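Home Organization and Small Storage, Evening Course
Notes for Session 4: Cupboards, and why things get lost in them

Welcome back! I promised to write up last week's talk because half of you were scribbling and the other half were eating the excellent date bars, so these notes cover both weeks.

We started with depth. Most people shop for a cupboard by its width, because width is what has to fit along the wall, and then they live with the depth for the next twenty years. A deep shelf feels generous on the day you buy it. By January there's a front row you use and a back row you've forgotten (I found three unopened packs of envelopes in mine, which is how this course got started).

My rule for paper, games, folders and anything flat is to lay it down with the short side facing you and leave a hand's width behind it. If you can't leave that gap, the shelf is too full. Zulkifli Ismail, who taught this course before me at the Tilldale center, was much stricter and wanted one layer only. I've never managed that at home and I don't expect you to.
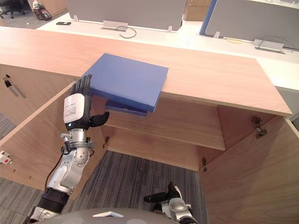 Next, the door question. Swinging doors need floor space in front, and you should measure it with the doors at their widest, plus room for your own feet. Sliding doors save the floor but only ever show you half of what you own. I lean toward swinging doors for anything you open every day and sliding ones for the holiday stuff. Someone asked about taking the doors off altogether — fine, if you like dusting!

Then we did the measuring exercise. The sample unit on your sheet is 80 cm wide, 738 mm tall and 529 mm deep, and yes, I mixed the units on purpose, as the catalogs do it all the time. Convert everything before you add anything up. Two of you got a shelf that was wider than the house. Write the inside measurement and the outside measurement on separate lines, and don't forget that hinges eat into the inside one.

A word on labels, since we ran out of time. Label the shelf and leave the box alone. Boxes move, get swapped, get borrowed by a cousin in Florkdale and come back with Christmas lights in them. A shelf that says "tax papers" will go on nagging you until the tax papers are back.

Reading for next time: the Procházka handout, pages one to six. It's a bit dry but the part on shelf spacing is the best I know. Skip the appendix. If you missed the Elley worksheet, there are spare copies on the table by the coat hooks.

Homework: choose one cupboard, just one, and write down everything in it before you move a thing. My own hall cupboard came to 31 items, and I'd have guessed a dozen. Bring the list with you, along with a tape measure and a pencil. We start at 6:30, and I'd like to get through corner units before the break.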